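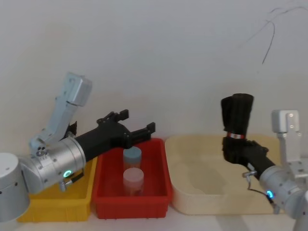 Questions about sorting jars and bins

This page collects the questions which we receive most often at the Nalta refill shop in Ukunthorpe. They are mostly about jars, lids and the bins where we put them. If your question is missing, please write to us or ask at the counter before 17:00.

Which jars do you take back?

We take any clear jar with a screw cap, up to 700 ml. It can be glass or hard plastic. The label should be removed, but a little glue remaining on the side is not a problem for us. Jars with a clip and rubber ring we cannot take at the moment.

Do the lids have to match the jars?

No. We keep the lids by size and many jars go out again with a lid of another colour. If you want that your own set stays in one colour, please keep it at home and fill it here in the shop.

What do the colours of the bins mean?

Red is for jars which stand upright with the lid closed. Yellow is for loose lids, scoops and small parts. The cream tray is for jars which are already checked and can go to the shelf. We use the same colours in the shop and in the back room, so a bin can be carried from one to the other and everybody knows what is in it.

Why must the jars stand and not lie?

A lying jar rolls when you carry the bin, and the lids hit each other. Also it is easier to take a standing jar by the lid or by the shoulder. Please do not put a second layer on top, even if there is enough height.

How many jars can I bring at one time?

At the counter you can bring up to 21 jars. For more than this please send a message first, so we can prepare bins. In January we ask everybody to bring only one bag, as after the holidays the back room is quite full.

Can I buy the bins?

Yes. We sell the Drona bin in red and in yellow, and the Montes tray in cream. The Drona is shallow, with ribs on the outer walls. The Montes is wide and has rounded corners inside, so that flour and seeds come out easily with a cloth. The bins do not have covers. We asked the supplier for them and the answer was no.

Will the tray fit in my cupboard?

Please measure before you buy. The Montes is wider than many people expect, and we had several returns from customers with narrow kitchen cupboards. You can borrow the one from the counter for an evening and try - we only ask a small deposit.

Can the bins go in the dishwasher?

The tray yes, on the upper rack. The bins we recommend to wash by hand with warm water. The yellow one takes colour from turmeric and from tomato, and we did not find a good method to remove it. Sunlight on the windowsill helps a little.

My jar has become slightly yellow or brown. Is it still good?

Usually yes. Plastic jars can take some colour from oil, tea or spices. If the jar has no smell after washing and the lid closes well, you can use it further. We put such jars aside for dry goods with strong colour, for example paprika.

What happens with cracked jars?

We cannot use them. Please look at the rim before you come, this is where the small cracks are found. A cracked glass jar should be wrapped in paper and not placed in the red bin together with the others.

Do you give money for returned jars?

You get points on your card. With 127 points you can choose a free filling of rice, oats or lentils. Last year we received roughly 2000 jars, and most of them are in use again.

Can I take empty jars without buying anything?

Yes, if they are from the cream tray - these are clean. Please leave the ones in the red bin, as they are waiting for the check.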